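알바 색연필 세트 3주 써본 후기 (기스타우 도화지, 기타흐 테이블 포함)

작성: 무랄리 바르마
2019년 6월 1일

급하게 씀. 오타 있어도 그냥 넘어가 주세요.

결론부터 쓰면 색연필은 만족, 종이는 보통, 테이블은 좋은데 한 가지 불만 있음. 집에서 애니 캐릭터 따라 그리는 사람 기준이고 전공자 아님. 그림 가르쳐본 적도 없음. 퇴근하고 한두 시간씩 그리는 취미생 후기라고 생각하고 읽어주세요.

산 것

알바(Alva) 색연필 세트. 종이 케이스 버전. 틴케이스는 더 비싸서 패스.
기스타우(Kistau) 도화지 한 묶음. 두꺼운 쪽.
기타흐(Gitach) 흰색 테이블. 그림 전용으로 쓰려고 삼.

배송은 따로따로 왔고 색연필이 제일 먼저 도착. 상자 모서리 하나 찌그러져 있었는데 심은 멀쩡했음. 교환 신청하려다가 귀찮아서 그냥 씀.

색연필 발색

첫 느낌은 생각보다 부드럽다. 힘을 별로 안 줘도 색이 올라옴. 대신 심이 빨리 닳아요. 특히 검정. 머리카락 까만 캐릭터만 줄창 그리는 사람은 검정 낱개를 꼭 따로 사두세요. 나는 2주차에 벌써 반토막. 낱개 가격은 379원 할인할 때 잡았는데 지금은 다시 올랐음. 할인 자주 하는 편 같으니 기다렸다가 사도 됨.

빨강 계열은 아주 마음에 듬. 주황에서 빨강으로 넘어가는 배경 깔 때 경계가 잘 안 보임. 두 색을 겹쳐서 살살 문지르듯 칠하면 끝. 블렌더 연필 따로 안 써도 이 정도면 충분하다고 봄.

파랑은 두 가지가 너무 비슷함. 이름은 다른데 종이에 칠하면 구분이 거의 안 감. 바지랑 신발을 다른 파랑으로 칠하고 싶었는데 결국 하나는 세게, 하나는 연하게 눌러서 차이를 냈음. 이럴 거면 청록이나 하나 더 넣어주지.

회색. 갑옷 칠할 때 진짜 많이 씀. 회색 단계가 세 개라 은색 느낌 내기 괜찮음. 금속 광택은 흰 종이를 남기는 쪽이 훨씬 깔끔했어요. 흰색 색연필로 나중에 덮으려고 하면 탁해짐. 이건 다른 브랜드도 마찬가지긴 한데 알바는 흰색이 유독 약함. 거의 장식품.

노랑은 흐림. 흰 종이에 글씨 쓰면 잘 안 보여서 붓펜으로 바꿔야 하나 고민. 글씨까지 그림에 넣는 분들은 노랑만 다른 걸로 사는 게 나을 듯. 같은 글씨라도 빨강은 힘 있게 잘 나옴.

살색 계열은 두 개 들어있고 둘 다 약간 분홍 기운. 얼굴 크게 그리면 티가 나는데 연한 갈색을 밑에 한 번 깔면 잡힘. 반대로 입 크게 벌린 표정 그릴 때는 입 안쪽 칠하기 좋은 색이 없어요. 빨강에 갈색 섞어서 해결. 이것도 세트에 하나 있었으면 했다.

심 강도

떨어뜨리면 부러집니다. 책상 높이에서 두 번 떨어뜨렸고 한 번은 속심까지 나간 듯. 깎을 때마다 뚝뚝 빠져서 그 연필은 포기. 칼로 깎으면 좀 나은데 손이 많이 감. 전동 연필깎이는 비추. 너무 길게 깎여서 누르는 순간 부러짐. 수동으로 짧게 깎아 쓰세요.

각진 몸통이라 굴러떨어지는 일은 적은 편. 그건 좋다.

종이

기스타우 도화지는 21장 묶음이고 가격 2,000원. 이 가격이면 연습용으로 부담 없음. 표면이 약간 거칠어서 색이 잘 먹는데, 얇은 선 딸 때는 선이 살짝 떨림. 선화는 매끈한 종이에 하고 채색 연습만 여기에 하는 것도 방법.

지우개질은 세 번까지. 네 번째부터 보풀 올라옴. 그 위에 색 올리면 그 자리만 얼룩덜룩해짐. 처음에 연하게 스케치하는 습관 들이기에는 좋을지도. 나는 아직 습관이 안 들었음.

세게 칠하면 종이가 살짝 울어요. 배경까지 꽉 채운 그림은 책 밑에 하룻밤 눌러두면 거의 펴짐. 배경 비워둔 그림은 그럴 일 없음.

겹쳐서 보관할 때 주의. 색연필 가루가 뒷장에 묻음. 특히 검정이랑 빨강. 사이에 기름종이 한 장씩 끼우든지 정착액 뿌리든지. 정착액은 냄새 때문에 집에서는 못 쓰겠더라구요. 나는 기름종이 파.

테이블

기타흐 흰색 테이블. 조립은 혼자서 함. 설명서 그림이 작아서 다리 방향 한 번 틀림. 조이는 공구 들어있고 힘도 별로 안 듬.

흰색이라 색 볼 때 편함. 예전 책상이 진한 나무색이었는데 거기서 칠한 그림을 밖에서 보면 색이 다 달라 보였음. 이제 그런 일이 줄었어요. 여러 장 펼쳐놓고 비교하기도 좋고. 캐릭터 얼굴은 한 장씩 볼 때는 모르다가 옆에 나란히 놓으면 눈 크기 다른 게 바로 보이거든요.

다만 흰색이니까 때가 탄다. 색연필 가루 + 손기름 조합이 문제. 물티슈로 닦으면 대부분 지워지는데 빨강은 문질러야 함. 매번 닦을 자신 없으면 큰 매트 하나 깔아요.

상판이 매끈해서 종이가 자꾸 미끄러짐. 이게 아까 말한 불만. 칠하다가 종이가 돌아가면 선 하나 망치는 거 순식간임. 마스킹테이프 두 군데 붙이고 쓰는 중.

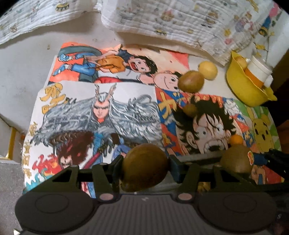 그림 종류별 궁합

검은 머리 소년 캐릭터(주황 옷, 주황빛 도는 빨강 배경): 제일 잘 맞음. 면적이 큰 색들이 이 세트에서 제일 잘 나오는 색들이라 초보도 결과물이 그럴듯함. 첫 그림으로 추천.

투구 쓴 은빛 갑옷 전사: 회색이 남아나질 않음. 양쪽으로 뻗은 뾰족한 부분을 한 올 한 올 칠하려면 연필을 계속 깎아야 해서 시간 오래 걸림. 밑에 깔리는 검붉은 갈기는 빨강 먼저 깔고 검정을 결 따라 올리는 순서로. 반대로 하면 빨강이 안 올라옵니다. 한자 글씨는 맨 마지막에.

원피스풍으로 입 쩍 벌리고 소리지르는 얼굴: 색보다 선이 중요한 그림이라 색연필 탓할 게 별로 없음. 부스스한 머리는 검정으로 한 번에 꽉 채우지 말고 뭉치별로 나눠서 칠하기. 눈은 흰자를 넓게 남기세요. 

거쿠스랑 비교

전에 쓰던 게 거쿠스(Girkus) 색연필. 이건 심이 딱딱해서 오래감. 가는 선에는 거쿠스가 낫고 넓은 면은 알바가 나음. 세트 가격 차이가 1,729원이라 뭐 비슷한 가격대로 봐도 됨. 지금은 윤곽은 거쿠스로, 채색은 알바로 같이 쓰고 있어요. 섞어 써도 밀리거나 뭉치는 건 못 느낌.

케이스는 거쿠스 승. 알바 종이 케이스는 뚜껑이 벌써 헐렁함. 12월에 나오는 새 버전은 케이스가 바뀐다는 얘기를 매장에서 들었는데 확실친 않음.

별점

알바 색연필: 다섯 개 중 네 개. 흰색이랑 노랑 때문에 하나 뺌.
기스타우 도화지: 세 개. 가격 생각하면 세 개 반.
기타흐 테이블: 네 개. 미끄러운 것만 빼면 다 좋음.

재구매는 색연필이랑 종이 둘 다 할 생각. 종이는 최대 세 묶음까지만 한 번에 주문되니까 참고하세요.

추가) 댓글에 색연필 낱개 어디서 사냐고 물어보시는데 세트 산 곳 상세페이지 맨 밑에 옵션으로 있음. 나도 한참 못 찾음. 검정은 품절 자주 뜨니까 보이면 두 자루 담아두세요.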